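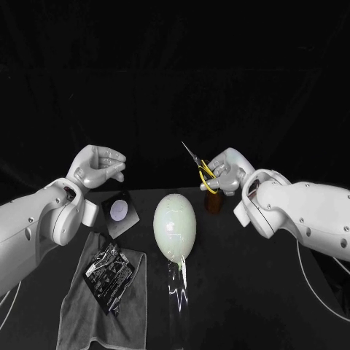 Kondeo began with a question from Lerato Pretorius's mother, who wanted to know when a machine would be along to do the ironing, and whether it was worth buying a new board in the meantime. Lerato said she would look into it. We have been looking into it ever since. Our trade is telling people whether a robot can do a given chore yet, and the answer, more often than anyone selling one would like, is no. A pair of scissors with yellow handles is a fair place to start. Getting a jointed hand to close round them is one job. Pointing the blades somewhere sensible, with a balloon sitting in the middle of the table, is another job altogether, and the second one is what people mean when they say "help around the house".

Kondeo > Who we are > About us

What we do | Chores | Shop floor | Reports | Work here | Contact

We are a small firm in Dendstead, up the stairs over what used to be a carpet showroom. Lerato runs the testing. Pascal Harms writes the reports and answers the phone, and is better at one of these than the other. There are 17 of us in all, including people who spent years packing boxes, cleaning hotel rooms or stacking shelves. We hire them on purpose. An engineer will tell you that folding a towel is a solved problem. A chambermaid will ask how many, and by what time.

Our list of chores has grown to 60. It runs from wiping a worktop to putting the lid back on something, and each one gets a plain mark: yes, not yet, or please don't. A machine earns a yes when it can do the job in a room it hasn't been shown before, with things left where a tired person would leave them. At the last count there were 3. We are quite proud of the 3, though Lerato thinks one of them was a generous marking.

Soft things are the trouble. Cloth, thin plastic, anything that crumples or squashes or gives way when you take hold of it. A steel bracket is the same shape on a Tuesday as it was before lunch. A tissue has its own ideas.

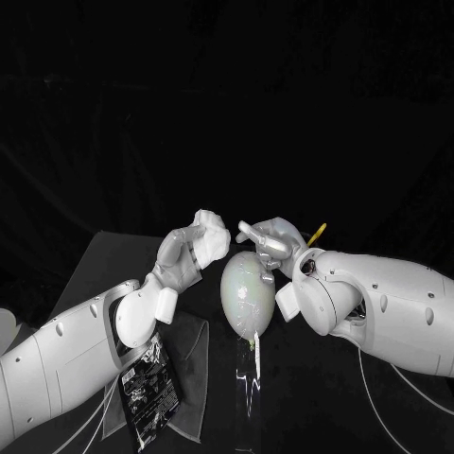 Then there is the matter of two hands. Most of us hold with one and do with the other and have never given it a thought, and we have met machines that can do either very nicely but would like to be asked for them one at a time.

On the shop floor the picture is kinder. Teuber, who make hinges, asked us whether they could hand over their packing bench. We said they could hand over half of it, told them which half, and were thanked rather stiffly. Flendia wanted a yes for their laundry line and got a "not yet" running to several pages. They have asked us back in November, so there can't be any hard feelings - or there are, and they want us to see the new line.

We don't build robots and we don't sell them. We take no commission either, as anyone who has seen our office chairs will believe. If you have a chore in mind, write and tell us what it is, how often it needs doing and what happens when it goes wrong. Pascal reads everything, eventually.

Lerato's mother bought the board.

Shared 17 times | 3 comments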